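April
by Canan Coşkun

I've had the Trultus two-arm bench kit on my table for the whole month now, and since so many of you wrote back asking if it's worth the money, I'm giving it the main slot this time. Grimard lent it to me through their trial program, and yes, it goes back when I'm done (sniff!).

So, the basics. You get two arms with a camera on each wrist, the clamps, the cables and a box of yellow trays. The price is $2424 with everything in it, or you can leave out the second arm and pay a good bit less. I wouldn't. One arm sorts things, sure, but most of what I wanted to try was small electronics, and having an arm for each side of the table saves so much reaching across. My table is 1220 mm wide and that felt just right. Iestyn Morgan tried the same kit on a 600 mm desk and spent his first evening untangling elbows!

The job I gave it was kitting. Motors, little circuit boards and wire leads each get a tray, and the arms pick from those and put a set together in the steel tray in the middle. I line that one with plain white paper, which cuts the glare a lot and gives the parts something to sit on that isn't slippery. 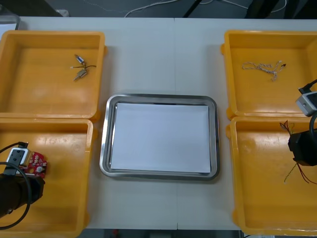
Boards were the easy part. The grippers take them by the edge and hang on nicely, even the odd-shaped ones. Wires are another story. Anything with long thin leads wants to drag its neighbors along, and I had to go back and teach that pick three separate times before I was happy with it. My best set of 100 picks had four misses, all of them wires. If you buy this, keep your bundles small and spread them out a bit.

Teaching is done by hand, you just move the arms through the job and save it. I liked that a lot! The Romus software that runs it is fine once you find the speed setting (second menu, under "motion," why?). The camera cables are longer than I'd like and I'm still looking for a neat way to route them. Aydoğan sells a clip set that's supposed to fit, so I've ordered one and will let you know next time.

Grimard has the trial open to readers until the end of the month. Mention the newsletter and they'll throw in a second set of trays.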